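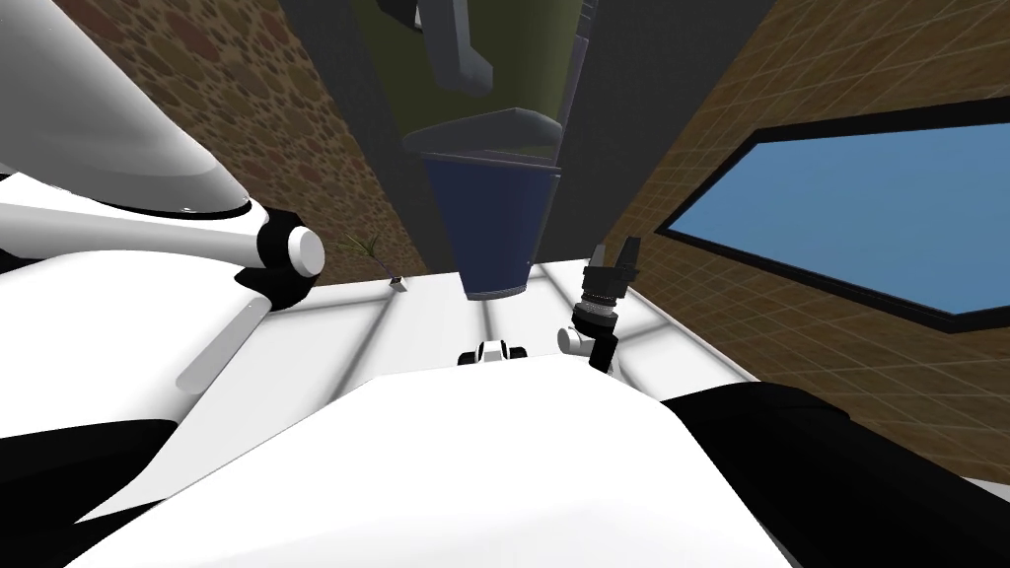
Fig. 1. White arm, close view.

Home | Guide | Training | Export | Support

3 min read

4. Training a text classifier in Clurnard

1. Open your project and select Data > Import. Files must be CSV, with one label per row.
2. Set the holdout share to 10 percent.

Note: Each label needs at least 40 rows. Labels below that are skipped and listed in the log.

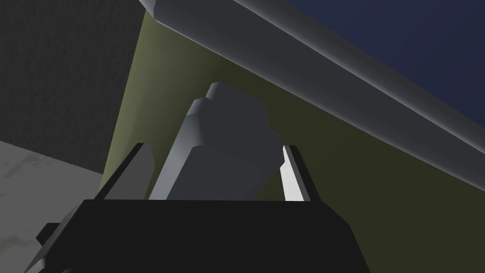 Fig. 2. Gripper with two fingers.

3. Under Model, pick Small. Leave the learning rate alone on a first run.
4. Click Train. Runs stop at 600 steps unless you change the limit.

Caution: Renaming a label during a run discards the checkpoint.

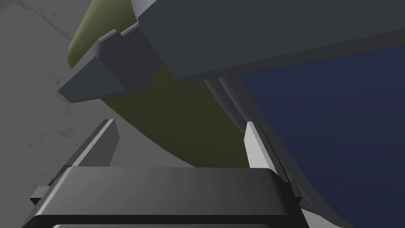 Fig. 3. Gripper fingers and housing.

5. Open Results and check the confusion table before you export.

Page owner: Juwita Ngui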